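Yip Two-Arm Classroom Cell
For robotics clubs, after-school classes and student competition teams

Gomaner has been putting together benches for school robotics clubs for a good while now, and the Yip is the one we get the most friendly mail about. It's a tabletop workcell with two small arms mounted side by side along the front, three walls to keep things where they belong, and enough floor between them for a pair of students to set up a real job and argue happily over who gets to do the tricky part.

If your club has only ever worked with one arm, the second one changes the kind of project you can take on. One arm can pick things up and set them down all day, and that's a fine place to start (we still suggest it for the first few meetings!). But folding, opening, holding something steady while the other side works on it, all of that wants two hands, and students seem to know it right away, because it's how they'd do it themselves.

The project we hear about most is the Fondero box challenge. Each team gets a flat die-cut box blank and has to fold it up into a box using only the arms. It sounds easy until you try it. The tabs are small, the creases have opinions of their own, and cardboard likes to slide just when you've lined up a flap.
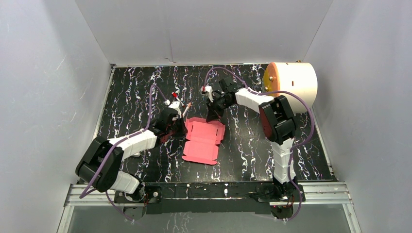 The Yip cell with a flat box blank on the marble-pattern floor and both arms reaching in.

Clubs are welcome to use the challenge just as we wrote it or to bend it to suit their own group. Younger students often do well with one wall at a time, and there's no shame in calling that a finished project. Older teams tend to want the whole box and then something to go in it. We've had lovely notes from coaches whose students added a packing round at the end, with pens or erasers or whatever was in the desk drawer.

What comes with it

Two arms with grippers, cables attached
Mounting bar and front rail
Floor panel, back wall and two side walls
Power supply and hub
Amel teaching software, with a license for up to 16 students
Fondero starter pack of 100 box blanks
Printed coach's guide with 10 lesson plans

The Amel software lets students guide the arms by hand, record what they did and play it back, and later on they can write their own routines if that's where their interest goes. You don't need any programming to get through the early lessons. The wrist camera option adds a close view from the gripper, and we'd gently steer you toward it if you plan to do much folding. From across the table a fingertip can look as though it's behind a flap when it's still a little short of it, and a good deal of club time can disappear into that little gap.
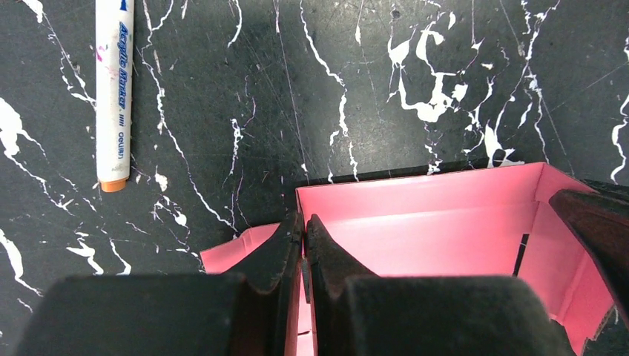
Practice matters more than cleverness with a job like this, and we try to say so in the coach's guide. Have the students fold a blank with their own fingers first, slowly, and write down which hand does what. Then let them try the same order with the arms. Most teams find they've been using a thumb somewhere without noticing, and working out what to do without one makes for a very good afternoon.

A few things coaches ask us

Do both arms have to run at once? No. Either one can be parked in the software while the other works.

How much room does it need? Any sturdy classroom table will do. Leave some space at the front for the cables, and enough for students to stand on either side.

Will the box blanks wear out? They will, and faster than you'd like in the first few weeks. Save the crumpled ones for beginners, who can practice gripping on them. Refill packs are sold separately.

Can we use our own boxes? Please do. Thin card folds more willingly than corrugated, and anything with very tight slots is best left until the team has some experience.

Is there a competition? The summer Fondero meet is held in July and is open to any school or community club with a Yip cell. Rules and scoring sheets are included in the coach's guide.

Ordering

Item number: 323
Sold to schools, libraries and registered clubs
Usually ships in roughly two weeks
Wrist camera option and refill blanks available at checkout

If you're not sure whether the Yip suits your group, write to us before you order and tell us a bit about your students and the table you have in mind. We enjoy those letters, and we'll tell you plainly if a single-arm kit would serve you better.

Page updated 25/02/2025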